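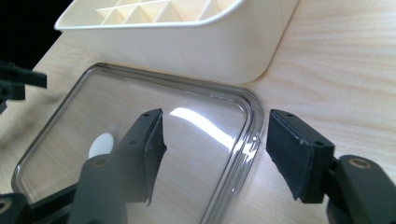 Now Showing: The Salt Road to Elska

If you only make it to one film this month, please make it this one! The Salt Road to Elska is a war picture of the old kind, with a mule train, a bridge and a very bad winter, and I came out of the press screening wanting to turn around and go straight back in.

The setup takes about a minute. A mountain garrison at Elska has run out of almost everything, the main road is in enemy hands, and the only way up is a track the salt traders gave up on years before. Captain Fuentealba (Wenceslao Cabral, in the best thing he's done so far) is handed 9 men, a string of mules and a map that stops halfway. He has 4 days. Half of his men are muleteers who have never fired a rifle, and the one proper soldier in the group, Sergeant Pestari, makes it plain from the start that he thinks the captain is going to get them all killed.

What I loved is how much time director Nandi Coetzee gives to the work itself. We see loads being tied and retied, we see an argument over who walks in front, and there's a long, nearly wordless stretch on a ledge in the snow where the lead mule simply won't move. I have sat through plenty of battle scenes with less tension than that mule. When the shooting does start it's quick and confusing, and you're never quite sure who fired first, and then it's over and people are looking around to see who is still standing.

Vojtěch Doležal plays Pestari, and he's terrific – gruff, funny in a sour sort of way, and then suddenly very moving in the scene at the burned inn. Kanchan Grewal has a smaller part as the doctor waiting at the garrison. We cut away to her only now and then, and I'd have happily taken twice as much. Her phone call with headquarters (the line keeps dropping, she keeps starting over from the beginning in exactly the same polite voice) got a big laugh and then a very quiet room.

It isn't perfect. The middle section at the river goes on too long, there's a subplot about a stolen pay chest that wanders off and never comes back, and the enemy officers are pretty thin, mostly cigarette smoke and polished boots. The last ten minutes also try to squeeze in a romance that I don't think anybody needed. My neighbor in the next seat disagreed strongly with me on that one, so make up your own mind.

The music is by Abelardo Iturra, and it's worth staying in your seat for the credits to hear the main theme played all the way through. For most of the film he uses one drum and one badly tuned piano, and when the full orchestra finally comes in, up at the pass, I had goose bumps right down my arms.

A tip for those of you who like to read up first: the screenplay is taken from a short novel called Tillik, named after the lead mule. The book is told mostly from the point of view of the youngest muleteer, and it ends differently. I'd see the film first and read it after. It's a quick read, and the chapter about the blacksmith, which didn't make it to the screen, is a little gem.

The Salt Road to Elska runs a bit over 2 hours with no intermission. There's some strong language and a couple of rough moments in the field hospital, so it's one for teens and up. If you can, catch it on the big screen on Saturday at 7:30, when we're showing it with the sound turned up properly. Doors open at 7.

Next month: submarines!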